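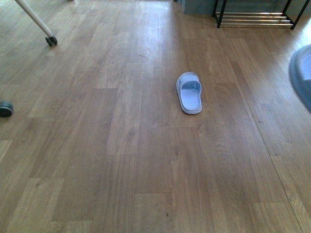
El suelo del pasillo, con la chancla gris de andar por casa.

De: Selma Bošković
Para: lista Suelos y Reformas
Asunto: Re: ¿tablas de tonos distintos?

¡Hola a todos!

Mei-kuen Siu escribió:
> Me han traído las muestras de Golitz y unas tablas tiran a miel
> y otras a gris. ¿En un suelo entero no parece un remiendo?
> Y otra duda: ¿se nota mucho la junta larga si cambia la
> alineación?

Mei-kuen, ¡ponlo sin miedo! Te mando el mío, que es laminado y tiene justo esa mezcla: tablas amarillentas junto a otras más apagadas, con sus vetas y algún nudo. A mí me encanta (y eso que en la tienda dudé muchísimo). Las juntas cortas van alternadas y eso le da mucha vida.

La junta larga se nota, sí, es la línea oscura de la derecha. Yo ya le he cogido cariño, pero si te molesta, háblalo con el instalador antes de empezar. Donde pega la luz se ve casi beige, así que mira las muestras a varias horas del día.

Pagué 1125 euros por 20 metros, con la colocación incluida, y lo pusieron en octubre. ¡Cuéntanos qué eliges y manda foto!

Un abrazo,
Selma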